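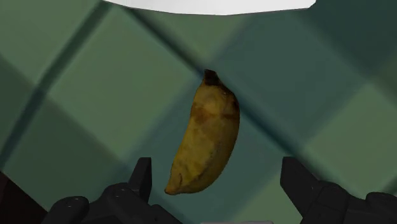 Ticket 3.282 — Teleop: Greifer schließt verzögert, Demos unbrauchbar
Projekt: Dunda (Simulation)
Gemeldet von: Châu Đồng
Status: in Arbeit
Prio: hoch

Problem:
Beim Vormachen per Fernsteuerung reagiert der Greifer zu spät. Arm folgt der Hand sauber, Finger kommen hinterher. Bei langsamer Führung gehts, bei normalem Tempo greift man ins Leere. Von den letzten Demos 17 verworfen.

Umgebung:
Clendard-Eingabegerät, Aufzeichnung mit Shawky, Szene mit Tisch und Karodecke. Update der Eingabesoftware war im April, seitdem nichts geändert. Laut Log jedenfalls.

Schon probiert:
- Eingabegerät neu kalibriert, zweimal. Keine Änderung
- anderer USB-Port, dito
- Glättung der Handbewegung aus: Arm zittert, Finger trotzdem spät
- Szene ohne Hintergrundmöbel geladen — minimal besser, kann Einbildung sein

Nachtrag Freitag, 20. Dezember 2024
Testaufgabe umgestellt auf flache Teile, weil da der Fehler schneller auffällt. Ablauf: von oben anfahren, greifen, anheben, auf dem Teller ablegen. 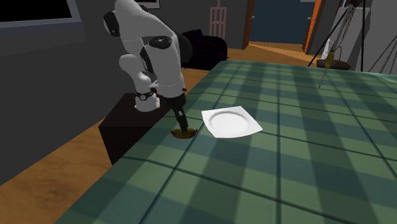 Testszene: Greifer senkrecht über der runden Scheibe, Teller noch leer.

Zeitstempel verglichen. Armpose und Greiferbefehl laufen über zwei getrennte Puffer, der vom Greifer ist auf 2.000 Einträge gestellt und wird nie geleert. Bei Eintrag 1.734 hängt er schon deutlich hinterher. Erklärt auch warum es nach Neustart kurz gut ist und dann schlechter wird.

Workaround bis zum Fix:
Shawky nach jeder Demo beenden und neu starten. Nicht nur Szene zurücksetzen, das leert den Puffer nciht. Beim Zugreifen kurz stehen bleiben, erst anheben wenn die Finger zu sind. Die Pause ist dann halt mit in den Daten — vor dem Training rausschneiden oder Demo markieren.

Offen:
- Puffer verkleinern, wer hat Schreibrechte auf die Konfig bei Anudis?
- alte Demos prüfen, ob die auch versetzt aufgezeichet sind
- Wiedergabe ohne Eingabegerät testen, fehlt noch

Ticket bleibt offen, bitte nicht schließen bevor die Wiedergabe durch ist.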